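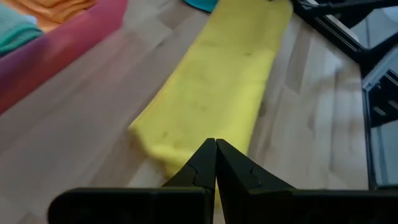

Home | Rooms | Cleaning | Galleries | Contact

Print this page | E-mail this page

Cloths and wood: the Clondstead workroom

The workroom at Clondstead got new table tops in October, and the cleaning supplies were changed along with them. Paper towels went out and microfiber cloths came in. This gallery covers the cloths, the folding and the daily wipe-down. Posted 2019-02-11.

Yellow cloths
Yellow is for wood and nothing else. The cloths came from Larkora in one carton of 117, and most are still in the storeroom.

The long fold
Fold the cloth lengthwise into a strip. A strip covers more of the table in one pass than a square pad, and it can be turned over when the first side is dirty.

Wiping with the grain
Work along the planks from one end to the other. Wiping across them leaves crumbs in the joints.

Specks and stains
Small dark marks on a cloth don't put it out of use. Marks that feel gritty do, and those cloths go in the wash before they touch a table again.

Pale wood
The tops were supplied by Retamal with a light finish. Spills show up quickly on it, coffee most of all. Blot first, then wipe.

Washing
Cloths are washed with other cloths, warm, with no fabric softener. Softener coats the fibers and they stop picking up dust. Each load takes up to four days' worth.

Drying
Hang them over the rail by the back door. They dry overnight in winter. The dryer is fine on low if the rail is full.

Oiling the tops
We use Orurar oil, 2 thin coats, and leave the room closed until the next morning. Old cloths are used for this and are not put back with the clean ones.

Putting away
Folded strips go in the second drawer, fold side up. Cloths for the sinks are blue and have their own hook.

Back to Galleries | Next gallery: Shelves and drawers

Print this page | E-mail this page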